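Match reporters and matchday helpers wanted for the new season

Carkine Football Weekly
Non-league and county football, written by people who were stood there
Paid and unpaid roles, part time, start July

Right, quick one as pre-season is nearly on us and we're short. We lost two regular reporters over the summer (one to a new baby, one to a proper newspaper, good luck to both) and the fixture list doesn't care. We need people who can watch a football match, understand what happened in it and get it written down before everyone else has gone home.

Read all of this before you apply please. Last year we had a lot of emails asking things that were already on the page.

What we cover

Mostly the county league, both divisions, plus the women's league, the Ulto Cup from the first round on and whatever youth finals we can get to. When one of our clubs has a run in the FA Vase we follow it as far as it goes. No Premier League. No transfer gossip from the top flight. If you want to write about that there are plenty of places and we're not one of them.

Readers are mainly supporters of the clubs, parents, ex-players and a fair few managers who ring up when they don't like something. They know the game. They know the ground better than you do. Get the scorer wrong and you will hear about it by Sunday dinner.

The roles

Match reporter, Saturdays. Three places. You go to one game, you file a half-time update and a full report. Paid per match.

Match reporter, midweek. Two places. Same thing but Tuesday or Wednesday nights, under lights, sometimes under rain. A car helps a lot, some of these grounds have no bus after eight.

Results desk. One place, from home. Saturdays 2.45pm till the last score is in. You take scores and scorers by phone and message, put them in the tables, check them, then check them again. Suits someone careful who doesn't mind missing the live football. Paid by the shift.

Women's football writer. One place. Sunday afternoons plus a weekly round-up. We've done this badly for too long and want somebody who'll do it well. Knowing the league already is a big plus, and if you play in it that's fine so long as you don't report on your own team.

Matchday helpers, unpaid. As many as we can get. Team sheets, line-ups, sub times, a few quick words from the managers after. Good way in if you are at school or college. Expenses paid and you get in free.

What a Saturday looks like

Be at the ground by two. Get both team sheets, and check the spellings and shirt numbers with someone from each club. Do not copy them off last week's report, that is how we called a left back by his brother's name for a month.

Line-ups to the desk by 2.40. Kick off, goals and red cards messaged in as they happen with the minute. Half-time update, 100 words, sent before the second half starts. That means you're writing it in your head from the 40th minute on and typing it with cold hands. Say the score, who scored, how, and which side looks the better. That's all there's time for.

Full report by 6pm. Between 400 and 500 words. Quotes from both managers if they'll talk, and most will if you ask politely and don't open with the penalty they gave away. If one of them storms off then just say he wasn't available and leave it there.

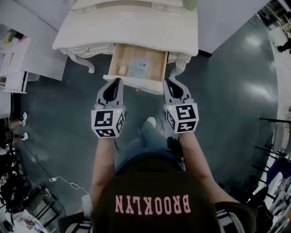

Reports go in through the site login, you'll be shown how. If the signal's bad (Sekano Road, always) ring the desk and read it out. We've got a phone number only for that. Please don't drive off to look for signal and file at half eight, the page has gone by then.

Midweek is the same but tighter. Kick off 7.45, report in by 10.45, shorter at 300 words. Quotes can follow next morning.

What we want from you

You can write a clean sentence. Doesn't need to be fancy. The best reports we run are plain, say who did what and when, and have one good detail in them that only somebody at the game would of noticed.

You know the laws well enough. Offside, handball, what a second yellow is for. If you're not sure why the ref gave it, ask him after or say what you saw and no more.

You're fair. You can support one of the clubs, most of us do, but a reader shouldn't be able to guess which from your copy.

You turn up. This matters more than all the rest put together. If you're ill or the car's dead tell us by Thursday if you can and by ten on the morning if you can't. We can nearly always find cover with a bit of notice.

Own phone with decent battery, and a laptop or tablet if you can, though one of our best writers does the lot on his phone with one thumb.

No degree needed. No journalism course needed. We don't ask for previous work but send it if you've got it. Over 16 for helpers, over 18 for paid roles.

What you get

Match fee, paid monthly, no chasing. The rate depends on the role and we'll tell you what it is on the first call, before you commit to anything. Travel on top for anything outside the county town. Press pass which gets you in at every ground in both divisions and usually a cup of tea too, the pie is down to you.

Proper editing. Vitória Barreto edits all the match reports and will go through your first few with you line by line over the phone. She's quick and she's kind about it but she does not let things slide. Most people say their third report is twice as good as their first.

Your name on everything you write.

Training evening before the season, at our office over the Orlandini cafe, starts 7pm. We go through filing, basic law (what you can and can't say about a player), how to do tables, and then watch a recorded half of football together and all write it up. It's more fun than it sounds. Food provided. If you get a paid place you need to be there, helpers very welcome but not a must.

Time commitment

Saturday reporters, we'd like two games out of three across the season. More if you want it. Midweek, a game a fortnight or so. Results desk is every Saturday but we have a back-up person so you can have weekends off, just say when. Tell us about holidays and exams early and we'll plan round them, not a problem.

Postponements happen, January especially. If the game's off before you set out there's no fee. If you have got to the ground and the ref calls it off, you're paid half and you get travel. Abandoned games are paid in full and we still want a report.

How to apply

Send us:

Your name, age if under 18, and where you live (town is enough)
Which role or roles, and which days you can do
Whether you drive
Which club you support, we ask everybody, it's so we don't send you there every week
A match report, 300 words, on any game you've been to in person. Any level. Sunday league is fine, your niece's under-nines is fine but first names only please.

Don't write it off the telly. We can tell, there's always a replay in it.

Helpers don't need to send a report, just a few lines on why you fancy it.

Email it to the sports desk using the contact form at the bottom of the site and put MATCHDAY in the subject line. Paste the report into the message, don't attach it, half the attachments don't open at our end. Or post it through the door under the Carkine sign if you'd rather, handwriting's fine if it can be read.

Deadline is the last Thursday before pre-season friendlies start, 5pm. We reply to everyone, yes or no, normaly inside a fortnight. If you've not heard by then check your junk folder and then give us a nudge.

Short phone chat for anyone we like the look of, then a trial game, paid, at a July friendly. You'll go with one of the current reporters, both write it up, and we compare after. Trial games are relaxed. Bring a chair, some of the friendlies are on park pitches with nowhere to sit.

A few things people ask

Can I do photos as well? Not at the moment, the photographers are sorted. Put it in your email though and we'll keep it on file.

Can I apply with a mate? Yes, but one email each.

I applied last year and didn't get it. Apply again, we had 742 words from one lad who was asked for 300 and told him so, he came back the next summer with a cracking one and he's on the Saturday team now.

Do I have to go on social media? No. Some do, goals go out on the main account from the desk.

Is there a dress code? Dress for a touchline in February. Good socks.

Anything else, ring the office weekday mornings, ask for Vitória or leave a message. Not Saturdays after two, we won't pick up.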